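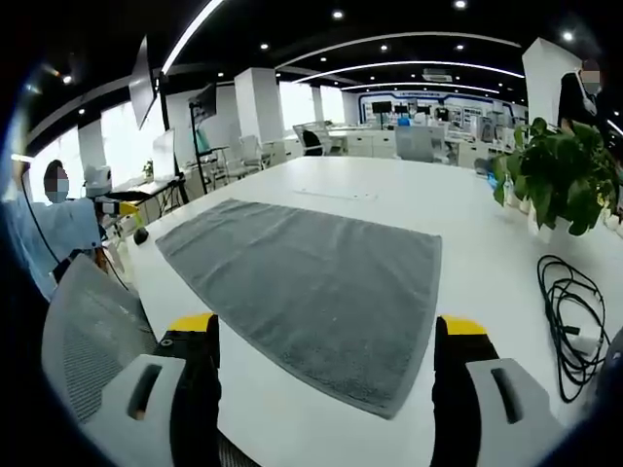

A gray towel between the fingers of a hand-held gripper at Resodia.

Visit to Resodia, 30 Jan 2019

Our group spent the morning at Resodia to see how they look after their hand-held grippers. The room is a big open office with a black ceiling and white tables, and most of the work goes on standing up.

Ye-ji Maeng runs the bench and took us through the routine. Each gripper has two fingers with yellow tips, and the tips are what wear out. They get wiped down every morning and swapped after 1000 grasps. Towels are hard on them – the fuzz builds up on the pads and the fingers stop closing evenly. A spare pair goes on in 2 minutes with a small hex key.

The log for the unit she showed us stood at 2937 grasps, so it was on its third pair. 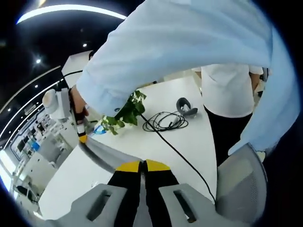 After new tips go on, the opening has to be set again. The fingers are closed fully, the zero is stored, and then they are opened and closed 30 times while someone watches for drift. If one finger lags, the housing comes off and the linkage is cleaned. Han-gyeol Koo does most of those repairs. He said cables give him more trouble than fingers do, mainly at the plug end, and he now coils them loosely and never wraps them around the grip.

I asked about grease. They use very little, and none near the tips.

We had to leave before the afternoon check. The next visit is to Golow in April, and names go to the usual address.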